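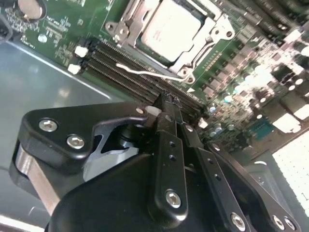
Try fewer demos before you try more, says mothwing_dave, and do them slower. That was the first thing anyone told me when I moaned about this in the chat room, and I've half followed it, but I'm still stuck so I'm writing the whole thing out properly.

Teaching memory module work by remote control — jerky near the slot
posted by pollyputty, 25 September 2021

I'm trying to teach an arm to do memory modules on a server board that stays in its chassis. I drive it from a little hand controller on the desk (a Prirnix, the older one with the stiff trigger) and record as I go, then train on the recordings with Mistus. The wrist camera is the main view.

Getting over to the board is fine. Lovely, even. It's the last bit, when the fingertip is down among the slots, where my own driving goes to pieces. I creep, stop, wobble, creep again, and of course the arm has learnt to do exactly that. It hovers over the slots like someone looking for their glasses. I've got 40 recordings so far and I'd say most of them have at least one wobble near the end.

Things I've tried: turning the speed down on the controller, which made the long moves unbearable, and resting my elbow on a cushion, which helped more than I'd like to admit. The board is bare metal and shiny bits all round, and the processor end comes up nearly white on the wrist view. I don't know if that matters when the slots themselves look all right to me.

So do I bin the wobbly ones and start again? Or switch to moving the arm by hand for the close part? I'm allowed to, it has a free-drive button, I've just never recorded that way. The board is switched off and unplugged for all of this, before anyone asks.

mothwing_dave

Don't bin all of them. Watch them back and sort them into two folders, one where you stop because you can't see and one where you stop because the controller is fighting you. Only the first lot teaches it to dither for no reason. The second lot you can often rescue by trimming the dead time out, as long as you trim the pictures and the arm positions together. I once trimmed one and not the other and spent an evening blaming the network.

On speed, you want two settings and a button to swap between them. Full speed for the travel, then drop right down once you're over the board. My Prirnix lets you do it with a long press on the thumb button, have a look in the menu under scaling. If yours is too old for that, a foot pedal from any music shop will do the job with a bit of fiddling.

Also, start each recording from a slightly different place. If you always come in from the same corner it'll be lost the first time the chassis is nudged along the bench.

And yes, the white patch could matter. Fix the exposure by hand so it doesn't hunt about as the wrist moves. If you let it drift, the slots will look different in every recording and you'll need far more of them. A sheet of baking parchment over the lamp is what I use, kept well off the bulb (mine's an LED, so it stays cool).

tin_lid

get more data. we did 500 and it was fine

Aravena_bench

I'd move it by hand for the last part, personally. You can feel when the tip touches plastic and you simply can't feel that through a cheap controller — mine has no feedback at all, it might as well be a telly remote. The trouble is your hand gets in the shot, and then the arm learns with a hand in view and has to work without one. What I do is guide it through by hand once, save the path, take my hands well away and play the path back while the camera records. It takes twice as long but the pictures are clean.

Watch the side loads if you go that way. It's very easy to lean on the wrist without meaning to and the latches at the ends of the slots don't like being shoved sideways. I snapped one on a scrap board in my first week, and I now practise on scrap only. We run a Bernus arm, and its free-drive is a bit sticky from cold, so I waggle it about for a few minutes first.

If you do mix the two ways of recording, label which is which. I didn't, and I'm still sorry.

pollyputty

Thank you both (and tin_lid, I suppose!). Found the scaling menu, it was there all along under a name I'd never have guessed. I'm going to try 6 new ones with the slow setting and fixed exposure tonight, then the play-back trick on the same number, labelled, and I'll come back and say which one wobbles less.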